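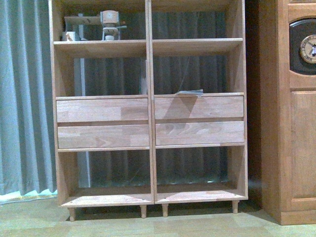

Quiénes somos

Granness es un laboratorio de ensayo de adhesivos y uniones encoladas para madera. Trabajamos para fabricantes de mobiliario, carpinterías industriales y formuladores de colas. La actividad se reparte entre el ensayo mecánico de juntas, el acondicionamiento climático de probetas y la redacción de informes técnicos para homologación interna de proveedores.

Origen

La empresa nació como departamento de control de calidad de Diletti, fabricante de tablero alistonado. Cuando los encargos de terceros superaron en volumen a los de la casa matriz, el departamento se constituyó como sociedad independiente. Diletti mantiene una participación minoritaria sin acceso a los resultados de otros clientes. Los expedientes se archivan por código de solicitante y el personal de ensayo desconoce la procedencia comercial de las probetas.

Instalaciones

El laboratorio ocupa 900 metros cuadrados en una sola planta, divididos en recepción de material, taller de preparación, sala climatizada, sala de ensayo mecánico y archivo de contramuestras. La sala climatizada se mantiene de forma continua en las condiciones de referencia y cuenta con registro automático de temperatura y humedad relativa. El taller dispone de prensa de platos calientes, sierra de precisión para el corte de probetas y balanza para el control de gramaje de cola.

Qué ensayamos

Resistencia a cizalladura por tracción en juntas de solape simple.
Delaminación en madera encolada por capas, con ciclos de inmersión y secado.
Tiempo abierto y tiempo mínimo de prensado de colas vinílicas, de urea y de poliuretano.
Contenido de humedad por desecación en estufa y por resistencia eléctrica.
Porcentaje de rotura en madera, con evaluación visual por dos técnicos.
Fluencia bajo carga constante en uniones de espiga y mecha.

El catálogo vigente comprende 26 procedimientos. Los que se apartan de una norma publicada se identifican como procedimiento propio en la portada del informe, con indicación de la desviación.

Especies y materiales

La mayor parte de las muestras recibidas son de haya, pino silvestre, roble y abedul. Se admiten también especies tropicales densas, aunque en ellas recomendamos un ensayo previo de mojabilidad: el contenido en extractivos puede reducir la adherencia aun con una superficie recién cepillada. No ensayamos tableros de fibras ni laminados decorativos. Esas solicitudes se derivan a Amberg, laboratorio con el que tenemos un acuerdo de colaboración y de intercomparación anual.

Método de trabajo

Cada solicitud recibe un número de expediente a la entrada. Las probetas se inspeccionan, se miden y se acondicionan hasta masa constante. El plazo ordinario de entrega del informe es de 15 días laborables, contados desde el final del acondicionamiento. Los ensayos de fluencia y los de envejecimiento quedan fuera de ese plazo y se presupuestan por separado.

Las contramuestras se conservan 2 años. Transcurrido ese periodo se destruyen, salvo petición escrita del cliente.

Los datos brutos se entregan junto con el informe en formato de hoja de cálculo. Las curvas fuerza-desplazamiento se incluyen completas, sin filtrado. Los valores descartados figuran en tabla aparte con la causa del descarte.

Proyecto Yeon

Yeon es nuestra línea de investigación propia. Estudia el comportamiento de juntas de canto en tablero macizo alistonado cuando las lamas contiguas presentan distinta orientación de anillos. El trabajo se centra en la tensión perpendicular a la línea de cola durante los cambios de humedad. Los resultados parciales se publican en diciembre en la sección de documentos técnicos.

Envío de muestras

El material debe llegar embalado en film plástico cerrado, con la ficha de solicitud en el exterior del bulto. Indique especie, adhesivo, gramaje, presión y fecha de encolado. Los bultos sin ficha se almacenan sin abrir hasta que se reciba la documentación.

Recepción de material: de 8:00 a 14:00.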